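Home Notebook Runs Tooling Wiki Search Log out

October, laundry stack, notebook of Beatrice Ogola
Started 9:40, closed 17:15

What I wanted from today

Continue with the takedown task: the robot takes a garment from the drying rack, brings it in front of its body, and prepares the second grasp. Yesterday evening Aroha Rakena merged her change in the grasp proposal node of Kurasora, and I promised to test it before we touch the planner again. I did not keep the promise fully, as you will read, because in the afternoon I also changed one thing in the planner. I write it down so that the numbers are not mixed later.

Software as it was in the morning: Kurasora main branch with Aroha's merge, Drullum for motion planning, Pomell for the playback and labels. The weights of the segmentation are the old ones. The controller loop runs at 200 Hz, same as last week.

Morning: which thing is cloth and which thing is rack

The segmentation gives one mask for every item on the rack, and from the mask we compute the grasp points near the bar. The old problem is that the black rods pass behind dark cloth and the mask grows along the rod. Then the grasp point lies on metal, and the gripper closes on metal with full confidence.

Aroha's change is a filter. It takes the depth inside the mask and fits a line. If the points near the proposed grasp fit too well to a straight line, the proposal is refused. In my opinion it is a good idea and simple to explain. On the bright cloth it changes nothing, on the dark cloth it refuses many bad proposals. It also refuses some good ones, where the hem of a shirt lies flat over the bar and looks to the filter exactly like a bar.

I replayed 19 old episodes in Pomell with the filter on and off. With the filter, the proposals on the navy garments moved away from the rod in almost all episodes. In two episodes there was no proposal left at all and the node returned an empty list. The state machine does not know what to do with an empty list. It waits until the timeout and then reports "grasp failed", which is the wrong name, nothing was tried. I opened a ticket for a separate state. For now I print a warning.

The hangers are still a mess. The label set has one class "hanger" and it covers both the hook type and the type with clips, and when a shirt is on a hanger the planner should know it before it pulls. At the moment it does not know. The cloth on hangers I exclude by hand with the mask list in the config, see exclude_ids. Please do not forget to empty this list when you take the config from me!

After the replay I went to the real rack. Left gripper on the lower bar, orange shirt hanging under it, plaid shirt on its blue hook beside. I used this pose to compare the bar position from perception with the bar position from the arm kinematics.
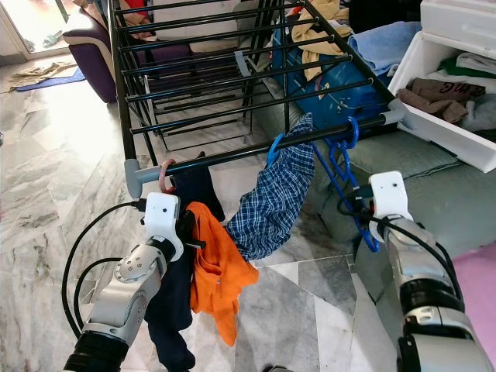
Bar position, perception against kinematics

The method: gripper closed on the bar, read the fingertip pose from the joint encoders, read the fitted bar line from the cloud, compute the distance between the point and the line. Repeat with the other arm where the reach allows.

The left arm agrees well. The right arm has an offset, always in the same direction, toward the body. First I suspected the calibration of the hand to the head, and I lost one hour with this. Then I looked at the time stamps. The right arm joint states arrive in Drullum through the old bridge, and the old bridge stamps them at arrival and not at measurement. When the head is moving at the same moment, the transform is taken from a wrong time. With the head fixed the offset becomes very small. So the calibration is probably innocent, and I apologize to it.

Fix for the moment: head stays locked during the approach. The real fix is to move the right arm to the new bridge as we did for the left one in the summer. I asked Aroha if there is a reason it was left behind. She answered that there was a reason but she does not remember it, and she will look in the Bratu branch, where the first version was made.

One more note about the point cloud. The marble floor reflects the light from the doorway and we receive false points under the floor plane. They do not hurt the grasp, but the collision map keeps them and the planner makes a strange high path around something that does not exist. I cut everything lower than the floor plane. It is one line in filters.yaml, commented.

Afternoon: the pull and the second arm

The change in the planner, mine. Before, the lift after grasp was one straight segment away from the rack. I split it in two parts: first a short segment along the direction of the bar normal, then the carry to the point between the arms. Between the two there is a pause of 800 ms so the cloth calms down before perception asks for a new mask. The pause is ugly. I prefer a criterion on the motion of the mask, but I wanted to have something today.

For the second part I look mostly at the carry pose. Left gripper holds the orange garment by the top, right gripper is open and waits for a proposal. From this pose the node has to find an edge or a low corner of a bunched piece of cloth, and a bunched piece does not offer a nice corner. The small round logo on it attracts the corner detector, because it has strong contrast and some of it is folded in. I gave a penalty for candidates which are inside the mask and far from the contour, and then the logo stopped winning in my replays.
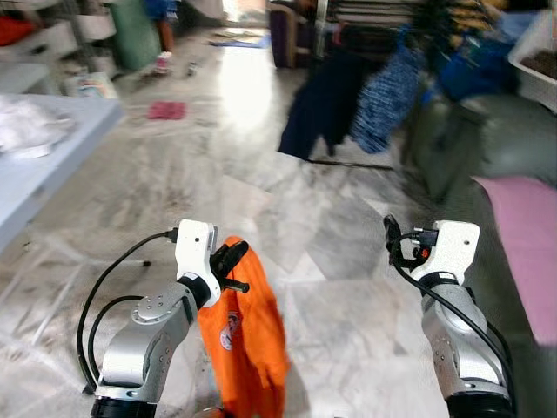 Problems seen in the afternoon

1. The mask of the held garment sometimes joins with the metal of the left arm where the cloth drapes past it. We know the arm pose, so we should render the arm and subtract it from the mask. Kurasora has a function for it, but it assumes the old gripper model with shorter fingers. I need the new mesh.

2. The right gripper cable is not in the collision model. When the wrist turns toward the center, the cable loop comes into the view of the head camera and makes a dark thin object, and once the tracker took it for a hanger. A capsule around the cable is too pessimistic. Maybe we mask it only in the camera and leave the planner alone.

3. The tracker also keeps the cloth which lies elsewhere in the room as candidates. The small red cloth on the floor got an id and stayed in the list the whole afternoon. It costs nothing but the list in Pomell becomes hard to read. Aroha wants to keep floor items because later we will pick them. I agree, but then please with their own tag.

4. A person walking behind the rack moves the background, and the motion check before the second grasp becomes nervous. We should compute the motion only inside the mask of the held item. I thought it was already so. I read the code, and the mask is applied after the average and not before. Fixed in my branch, with a small test.

For tomorrow

- Put the logo penalty in the config, now it is a constant in the code (my fault).
- New gripper mesh in the arm subtraction, compare on the same 19 episodes.
- State for the empty proposal list. If Aroha has time, she takes it, otherwise me.
- Right arm to the new bridge. Do not unlock the head before this is done, also not for a quick demo.
- Repeat the bar comparison for the right arm and write the values in the wiki table, left column is old.

Branch is bo/two-part-lift. It is not ready for review, but it builds, and the config in it still has my exclude_ids.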